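House rules for folding clothes with hand-held grippers at home?
Prasanna Karunaratne

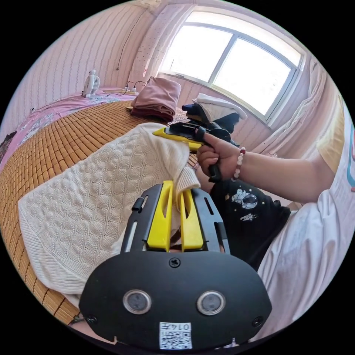
We're two people writing one page of good practice for home sessions, and I love how it's coming together! So far: label on every gripper, screws checked before each start, 50 minutes and then a break. What would you add for knits?

Helju Grigaitė
Fun project! Pinch knits at the cuff or hem, never mid-panel, and keep both hands slow. I'd also write down a rule for bracelets and loose sleeves, one way or the other, so everyone follows the same one. And log the gripper label with each garment. We skipped that for 53 folds in February and had to redo the lot.

Wayne Bramwell
Wipe the fingers. Lint gets everywhere.

Liam Wragg
Seconding the log! Ours is a plain spreadsheet, 286 rows now, and I still enjoy filling it in.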